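Print this page
E-mail this thread

Siu-ming Huang
August 2019

Budget thread for the two-arm kitchen work. Several people asked for the numbers, so they go in one place.

1/ Capital request goes in at the end of the month. Nothing gets ordered before October. Until then all work is in simulation, and the sim work decides what we put on the order.

2/ Two candidates for the arms: Norkel and Forsyth. Payload is adequate on both. The difference is the wrist. Forsyth's is shorter, which helps over a counter. Norkel quotes the wrist as a separate line, so compare totals and ignore the headline price.

3/ Grippers. Mistix two-finger, $700 each, fingertips extra. Wokeo has a comparable unit at $466 but the controller license renews every year. Over three years the Wokeo costs more than the Mistix. I ran it with and without the volume discount. Same answer.

4/ Spares. Last budget had none and we lost most of a month waiting on one finger linkage. This time: one complete spare gripper, two sets of tips, one cable harness per arm. Harnesses are $400 from Forsyth. Norkel has not answered.

5/ Compute. No new purchase. Rendering runs overnight on the machines we have. If we go above 30 scenes per batch we will need to revisit that - not this fiscal year.

6/ Base. Fixed pedestal or mobile is still open. A pedestal is cheaper and can't serve both sides of an island. Mobile adds a battery, a charger, a safety scanner and a second service contract. I have priced both. The mobile line is over half of the total.

7/ Reach is what settles it. The island in the test kitchen is long and the small items sit at the far end of it.

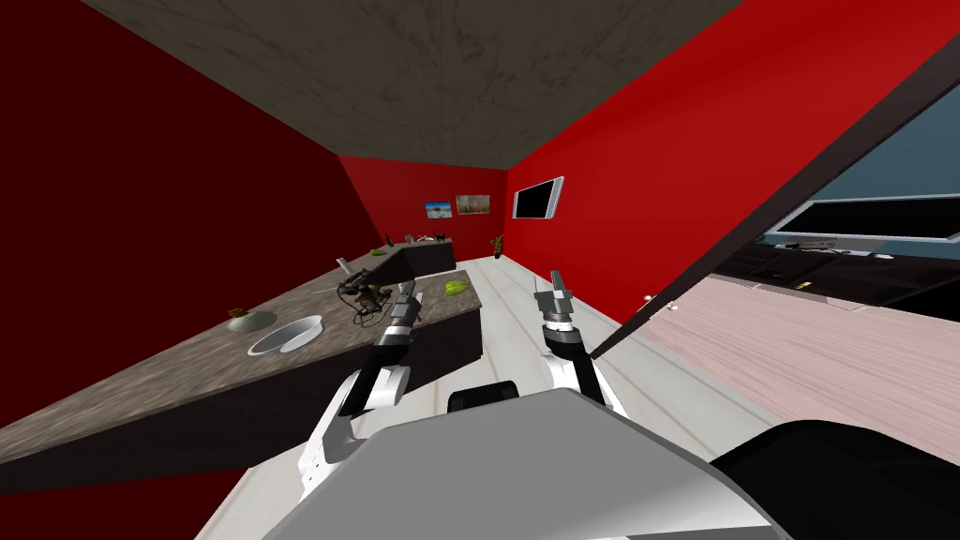 8/ So the reach numbers come from the sim first, per arm, with the torso where it would really stand. Vendor reach charts are measured to the flange with nothing mounted. Subtract for posture before you believe them.

9/ Shipping and install: get it in writing, per crate. Forsyth includes one day on site. Norkel bills it hourly, travel included.

10/ Open items: harness quote from Norkel, renewal terms from Wokeo in writing, floor load for the mobile base. Will add to this thread when they come in.

Print | E-mail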